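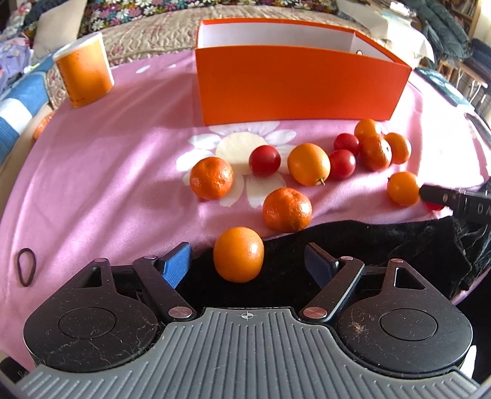
# Sorting Round Things

Sorting means putting things into groups. The things in a group are alike in some way. They might be the same color or the same size, or they might be used for the same job.

People sort all day long without thinking about it much. Socks go in one drawer and shirts go in another. Forks go with forks. At a store, the apples are in one bin and the onions are in another. A library sorts books so that you can find the one you want.

Oranges and cherry tomatoes are good to practice with. They are easy to pick up, and they are alike in some ways and different in others. Both are round. Both have a skin on the outside and a juicy part inside. You have to look for what is different before you can sort them.

## Sorting by color

Color is the way most people start. Orange fruit goes on one side and red tomatoes go on the other.

This is quick when the colors are far apart, like blue and yellow. Orange and red are neighbors, so it can be harder. You can make a lot of oranges by mixing red and yellow paint. Add more red and you get a reddish orange. Add more yellow and you get something like the color of a pumpkin or a carrot. There is no line where red stops and orange begins, and two people may not agree on a color in the middle.

Light matters too. Under a yellow lamp, colors look warmer than they do by a window. In a dim room it is hard to tell red from orange at all. If you are not sure about something, carry it to a window and look again.

The color behind a thing can change how it looks. Put an orange on black velvet and it seems very bright. Put the same orange on a pink cloth and it seems a bit softer. The orange is the same. Your eyes compare it with whatever is next to it.

## Sorting by size

You can also sort from small to large. A cherry tomato is smaller than most oranges, but there are small kinds of citrus too. A kumquat may be no longer than your thumb. A clementine fits in your hand. A navel orange may fill both hands of a small child.

To sort by size, start with two things. Decide which is larger. Then pick up another one and decide if it goes before them, after them, or in between. Keep going until they are all in a row.

Size is not the same as weight. A big balloon is light. A small stone can be heavy. If you have a kitchen scale, weigh the things in your row and see if the numbers go up in the same order.

## Sorting by what a thing is

Now think about what the things are. Are oranges and tomatoes in the same group or in different groups?

A scientist who studies plants would say they are both fruits. A fruit is the part of a plant that grows from a flower and holds the seeds. Cut open a tomato and you will find seeds. Cut open an orange and you will usually find seeds, though some kinds are grown to have none.

A cook may say something different. Cooks often call tomatoes vegetables. They put them in salads, sauces and soups, and they put oranges in fruit bowls. Both people are right for the job they are doing. One is sorting by how the plant grows, and the other is sorting by how the food is used.

Oranges belong to a family called citrus. Lemons, limes and grapefruit are also citrus. They all have:

- a thick skin with tiny dots in it
- oil in the skin that smells strong when you scratch it
- segments inside, with thin walls between them
- juice that tastes at least a little sour

The dots in the skin are where the oil is. If you bend a piece of peel, you may see a very fine spray come out. Keep it away from your eyes. It stings.

Tomatoes are not citrus. They belong to the same family as potatoes, peppers and eggplants. 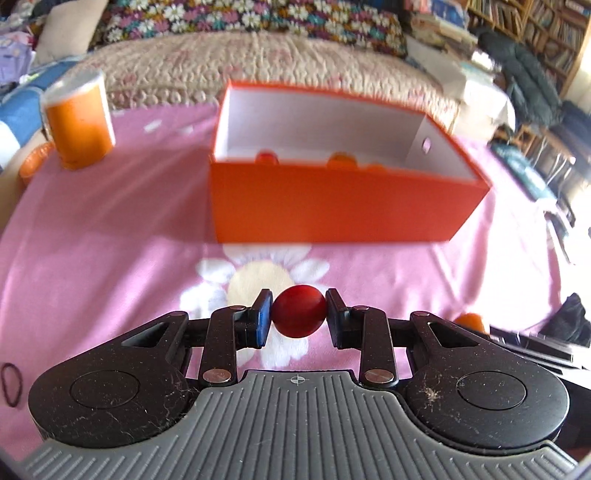

**Things at Home Club, Jasarer Children's Pages**

## Sorting things you can't eat

A small ball can be sorted the same way as a tomato. Ask what color it is, how big it is and what it is for. A red ball and a red tomato would go together if you sort by color. They would go apart if you sort by what you can eat.

Some sorting needs a place to put each group. You can use a bowl, a tray, a basket or a box. A box with low walls is handy for round things. The walls keep them from rolling off, and you can still see what is inside when the top is open. The orange box on the pink fabric is like this. It is white inside, and it has a round hole in one end.

A hole in a box can help with sorting by size. Try each thing against the hole. If it passes through, it belongs to the small group. If it gets stuck or won't go in, it belongs to the big group. Farms and packing houses use the same idea with machines that have many openings. Small fruit drops through the first openings, and larger fruit travels on to the next ones.

## Why round things roll away

A ball touches the floor at only a small spot. It has no flat side to rest on, so a light push is enough to start it moving. A block has a flat side, and it stays put.

A few things make a ball roll less:

- **Soft cloth.** A ball sinks into a blanket a little. The cloth in front of it makes a tiny hill.
- **Folds.** A ball stops when it meets a fold or a bump.
- **Rough surfaces.** Carpet slows a ball more than smooth wood does.
- **Walls.** The side of a box stops it.

The slowing that happens when things rub together is called friction. Rolling things have less of it than things that slide, but they still have some. That is why a ball on a level floor stops after a while.

Fruit is not perfectly round, either. An orange may be flatter at the top, and it may have a bump where the stem was. It may roll in a curve. A rubber ball goes straighter.

## Try it: the daisy game

You will need a cloth with a big shape on it, such as a daisy, and a box with an open top. You will also need 6 small round things. Use oranges, tomatoes, balls or a mix.

1. Spread the cloth out on a bed, a table or the floor. Smooth it flat.
2. Set the box on the cloth, away from the big shape.
3. Put all the round things on the shape.
4. Choose a rule, such as "red things go in the box."
5. Pick up one thing at a time. If it fits the rule, put it in the box. If it doesn't, leave it where it is.
6. Empty the box and choose a new rule.

Playing with someone else is different. One player thinks of a rule and keeps it secret. That player sorts everything without saying a word. The other player looks at the groups and guesses the rule. Each player gets 2 guesses, and then you switch.

You can make it harder by using 2 rules at once. "Red and smaller than an egg" is a rule with two parts. A thing has to match both parts to go in the box.

If you play with real fruit, wash it before anyone eats it. Don't leave it out in the sun. Cherry tomatoes split if you squeeze them, and the juice can stain cloth. Small balls and whole cherry tomatoes are a choking danger for babies and very young children, so pick them all up when the game is over. Look under the bed as well.

## A 30-minute test

Put one orange in the refrigerator and leave another on the table. Wait 30 minutes. Then close your eyes and have someone hand them to you. Can you sort them into "cooler" and "warmer" just by touch?

Now peel both and smell them. Smells are usually stronger from warm food than from cold food. See if you notice a difference.

## Words to know

**Citrus:** the group of fruits that has oranges, lemons, limes and grapefruit in it.

**Friction:** the force that slows things down when they rub together.

**Rule:** what you use to decide which group a thing goes in.

**Segment:** one of the parts inside an orange that you can pull apart.

**Sort:** to put things into groups.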